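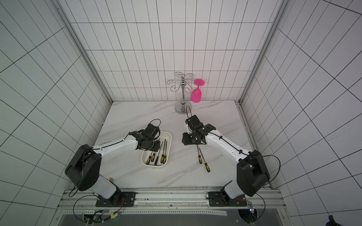

Marble pattern, with a white plastic tray.

Worktops, and why I don't believe the brochure

2018-02-06

We need a new worktop. The old one has swollen up next to the sink, where water got into the join years before we bought the place, and there's a black ring by the hob that the previous owners hid under a bread bin during both viewings. So I have spent a fair bit of the winter in showrooms being told things, and I'd like to write some of them down while I'm still cross.

The first showroom was Drovine, on the ring road at Brakesow. It was very warm and smelled of toast, though I never saw a toaster. You get a coffee and a folder. The folder has a page headed "Surfaces that live the way you live", and I read that page three times in the car afterwards and still couldn't tell you what it means. I live by putting hot pans down on whatever is nearest and leaving tea bags on the side. If there's a surface that lives like that I don't want it in the house.

What they wanted to sell us was a thing called Rirden. There are three grades of Rirden and as far as I could see the difference between them was the word printed on the back of the sample. I turned the samples over and mixed them up (my wife had gone to look at taps by then, so there was no one to stop me) and asked the man which was the top grade. He picked one up, looked at the label, and told me. Well, yes.

It comes in a lot of marble patterns. I have no quarrel with a pattern. My gran had a wood-pattern telly. But there was a great deal of talk about how the veining was "true to nature" and how no two kitchens would ever look the same, and then on the display island I found the same grey squiggle, shaped a bit like Norway, at both ends. It repeats. Of course it repeats, it's printed. I don't mind that at all, I only mind being told otherwise by a man holding a biscuit.

Then the guarantee. "Guaranteed for life" was on the poster. I asked whose life and he laughed, so I asked again. It's the life of the worktop. I have thought about this a lot and I believe it means the guarantee ends when the worktop breaks.

The small print in the folder goes further. Hot pans are out. Standing water is out, which for something with a sink cut into it seems ambitious. Bleach is out, and so is turmeric, by name, with its own line. You are also meant to wipe it down with a special cleaner which they sell, and keep the receipts.

Heat is where I lost patience. The leaflet says the surface is "heat resistant to 180 degrees". I asked if that meant I could put a pan on it at 180 degrees. No. Could I put a pan on it at all? With a trivet. I said I could put a pan on a birthday card with a trivet. My wife came back at this point and we left.

The price was more than 2,000 pounds before fitting, and there was a discount on it that ended that evening. I rang a week later and the discount was ending that evening.

I should be fair here. My friend Yanti Jugah has had Rirden for a few years now and likes it. It looks fine. I went round and had a good stare at it with my reading glasses on, and apart from a dull patch by the kettle I couldn't find anything wrong. She doesn't use the special cleaner, she uses washing-up liquid and a cloth, and nothing terrible has happened. She also paid a lot less, because she bought hers through a local fitter who had it cut from whatever was in stock. When I mentioned this at the showroom they said it might not be "the current Rirden". I'm sure it isn't. I'm sure the current one has a different word on the back.

The second place did real stone. I liked the woman there better, as she seemed quite keen to put us off. Marble stains, she said, and lemon juice eats it, and you have to seal it and then go on sealing it. I asked how often. She said it depends who you ask, and that the people who sell the sealer say twice a year. She offered us a bottle of Seok, which is one of the sealers, and then said she had never used it on her own. I nearly bought something from her on the strength of that.

What puts me off stone is mostly the fuss. You see these kitchens in magazines, acres of white marble with one bowl of lemons on it, and all I can think is that somebody is going to cut one of those lemons. I also don't believe half the talk about hygiene, on any side. The stone people say laminate harbours germs in the joins. The laminate people say stone is full of little holes. The wood people told me wood kills germs all by itself, and when I asked where they'd got that from it was a leaflet, and when I asked where the leaflet had got it from we moved on to edging. I expect there's something in some of it. But I've eaten off a swollen worktop with a burn in it for all this time and I've had one upset stomach, and that was a prawn sandwich on a train.

And then online, where you can lose a whole evening. Every review gives four or five stars and was written the day after fitting. "Absolutely stunning, can't wait to cook on it!!" Then wait! Cook on it, have a Christmas, let a teenager make a curry, and write to me after that. The only review I found any use at all was from someone signing herself Misaki T., who had come back after 4 years to say that the front edge had chipped where her belt buckle caught it, that she had filled the chip with wax crayon, and that it was otherwise all right. I'd trust that over the folder, the poster and the toast.

So where we've got to is plain laminate, the middling sort, from the builders' merchant. The quote is 767 pounds, fitted, with the old one taken away. It has a square edge and comes in a pattern I'd call porridge. The man there didn't say anything about how we live. He asked how long the run was and whether the walls were straight (they aren't), and wrote the number on the back of a delivery note. I asked about the guarantee and he said if it came unstuck to give him a ring.

I asked him about the join by the sink as well, given our history, and he said it would be sealed properly and that most of the trouble comes from people leaving the washing-up bowl dripping over it. That's probably true. It's also just what I'd say if I fitted joins by sinks for a living, so I'm having him move it along to the other side of the dishwasher, which adds a bit of waste and makes a longer piece to get through the hall.

My wife still fancies the marble pattern. She says porridge will show every crumb. I say porridge will hide every crumb, that is the entire case for porridge. We've got both samples propped up behind the taps, and I've put a tea bag on each and left them overnight.

Comments are open if you've had a worktop for ten years or more. If yours went in last week, I'm very happy for you, come back later.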